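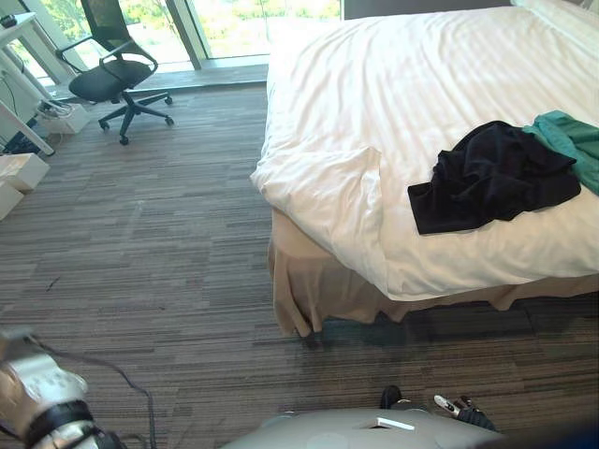
Pace notebook, bedding — July 31, 2021

Cukine rooms, morning into early afternoon. Subject is still how the white duvet sits on the bed once it is back from the wash, and what to do about the bed skirt. Clothes heaps again at the end.

Duvet came out of the dryer late. The sheet on the machine says 80 minutes on low and that is what it got, then it was folded over the rail in the hall until I had room for it. Weighed it before carrying it in: 3420 grams with the cover on. I want that number written down each time from now on. We have been saying a duvet is "dry" by feeling the corners, and the corners are always the first to dry. If the weight is up next time, it goes back in.

The cover is the Flullerik striped one, white on white. The stripes are hard to see unless the light comes from the side, so they are not much use for squaring it up. I tried lining the stripes up with the edge of the mattress and gave up. On this cover they run off at an angle as soon as one corner is pulled, and then you are correcting the stripe and losing the overhang. Going back to the old way: find the seam, put the seam on the mattress edge at the foot, work up from there.

Corner at the foot is the usual trouble. When the filling slides inside the cover you get an empty flap of cloth over the edge of the mattress. It looks like a fold someone made on purpose, so it gets left. It should be picked up, the filling found with the other hand, pushed into the corner, and the whole corner shaken once. Shaking harder does nothing. Shaking the opposite corner makes it worse, which I wrote down in early July and then did again today.

Bed skirt. Beige, loose pleats, the hem comes right down to the carpet. It wrinkles as soon as the mattress is moved at all. Things tried so far:

Steaming it in place. Works on the front, awkward along the side, and the carpet gets damp.
Pinning the pleats while it dries. Neat for a day. Pins are a nuisance near bedding and I don't want them in the room.
Pulling it straight from under the mattress after the duvet is on. Quickest. Uneven hem, but you have to look for it.

Staying with the third one until the skirt is washed again. The hem catches if you slide anything along the floor beside the bed, so lift, don't drag. Same goes for the laundry basket — it goes down on the floor at the window end, never pushed in from the side. 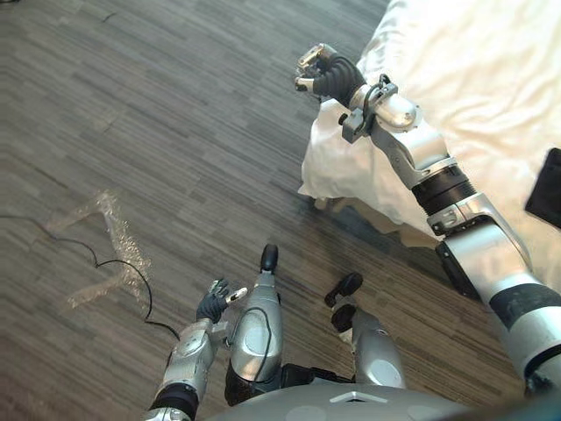
Also worth a line on working height. Most of the mistakes at the edge of the bed happen when you are reaching across from one side and the cloth on the far side is out of sight. You pull, it looks flat on top, and the near side now hangs lower than it should. I went through it slowly twice and both times the overhang had grown on the side I was standing at. Walking to the other side costs a few steps and saves doing the whole thing over.

Order that worked best today:

1. Bottom sheet on and pulled from the head end. Leave the sides until both ends are tucked.
2. Skirt checked quickly, only for parts that are caught under the mattress. No smoothing yet.
3. Duvet laid on folded in half, opening end toward the foot.
4. Foot corners filled and set on the mattress edge.
5. Top half opened out toward the pillows.
6. Walk around to check the other side. Adjust there and leave the first side alone.
7. Skirt pulled straight.
8. Pillows last.

I had pillows before the duvet on the older list. That was from when we were using the thin blanket. With the duvet it only means moving them again.

On smoothing: small creases are fine. They come from the cover having been folded and no amount of patting takes them out. What matters is ridges, where the filling has doubled up underneath. You can tell the two apart by pressing. A crease goes flat under the hand and comes back thin, a ridge stays thick. Ridges near the side tend to end in a droop over the edge, and the fix is to lift the duvet from the middle and let it fall again. Pulling on the drooping part just makes it longer.

Pillowcases. The gray checked cases wash well and don't show marks the way the plain white ones do. They need to be dried away from the dark clothes, lint shows up on the pale squares. Checked pillows go over the plain one. If the plain one sticks out at the side, leave it or tuck it, either is fine, but do the same on both sides of a double.

Clothes on the bed. This needs a rule. Washing ends up on the duvet before it is sorted, which is natural, it is the biggest flat thing in the room. The trouble is that a heap left there presses the filling down, and when the heap is lifted there is a dent to shake out again. It also means dark things lying on a white cover. The black piece is old enough that I don't worry about it, but newer ones I would keep off.

For folding the T-shirts from a heap, what I do now:

Find the neck first. The hem is easier to find but tells you nothing about which way around the shirt is.
Lift by the shoulders and let it hang. Most of the tangle drops out.
Lay it front down, so that any print ends up outside when folded and you can see which shirt it is in the drawer.
Sleeves in, sides in, then up from the hem.

The teal one is soft from washing and slides about, so it takes more care on the duvet than on a hard surface. On the desk it folds in half the time. I would like to say all folding goes on the desk, but that means the desk has to be clear, and in a room somebody is using it usually isn't.

Nightstand wants wiping before the bed is done and again after, lint from the duvet settles on it. Pick the tissue box up when you wipe, don't go around it. 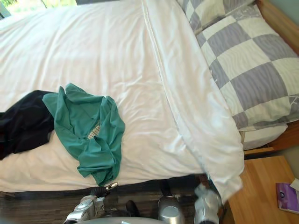
Britbridge sent a note back on the draft of all this, saying they fold clothes on the bed every time and always have, and that the dent in the duvet is gone by evening without anyone touching it. They also think pillows last is wrong: over there the pillows go on first and the duvet is drawn up to meet them, which gives them a line to stop at. And they asked why we bother with the skirt at all when it could come off for the summer.

Fair point about the skirt. I'll ask if it can come off one bed and see if anybody misses it. On pillows I'm not convinced, but I'll do it their way on the next change and write down how it went. The dent probably does go by evening. Our rooms are looked over at midday, so that doesn't help me much.

To do:

Weigh the duvet again straight out of the dryer, before it has hung in the hall.
Same weighing with the cover off, so we know what the cover adds.
Ask Flullerik if the striped cover comes with corner ties. If it doesn't, sew tapes into the 2 foot corners and try it for a week.
Wash the skirt separately and hang it by the top edge.
Drawer for T-shirts needs relining.

Spare plain pillowcases are on the upper shelf in the hall cupboard, behind the blankets. Put them back there when you've used them.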